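Drunora shares first results from its simulated kitchen work

2026-06-30 — I've been itching to tell people about this one! Our little team at Drunora has finished the first round of tests on Zarari, a training method that lets a two-armed robot practice kitchen jobs in simulation, and I'm really happy with how it went.

The idea came from Khurram Soomro, who was tired of watching policies fall apart the minute the lighting changed. So Zarari keeps the task the same and shuffles the light, the shadows and the spots where things sit on the counter. We gave it 200 practice episodes per task (pretty small by our standards) and six tasks to learn.

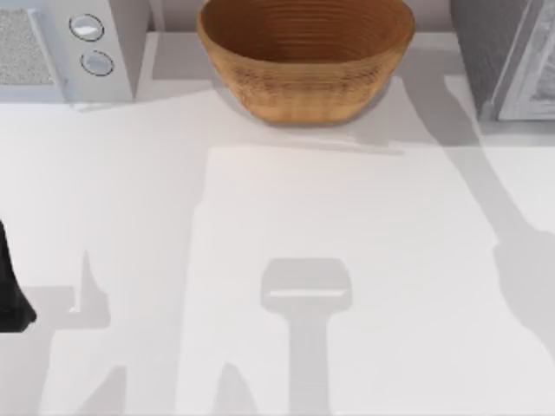 Shadows were the big headache. An arm throws a dark shape across a pale counter, and our older policy would treat it like something solid and steer around it. With Zarari, that habit went away in five of the six tasks. The last one, closing a microwave door, still trips it up now and then, and Geeta Sisodia is digging into why.

I should say all of this is simulation so far. Narendra Pant is setting up the real counter now, and we hope to start on hardware in August — fingers crossed the arms behave.

We're putting out the training code and four of the task setups with this release. If you'd like to try them or argue with our numbers, write to me, Nisha Gautam, at the Drunora press desk. I love getting mail about this stuff!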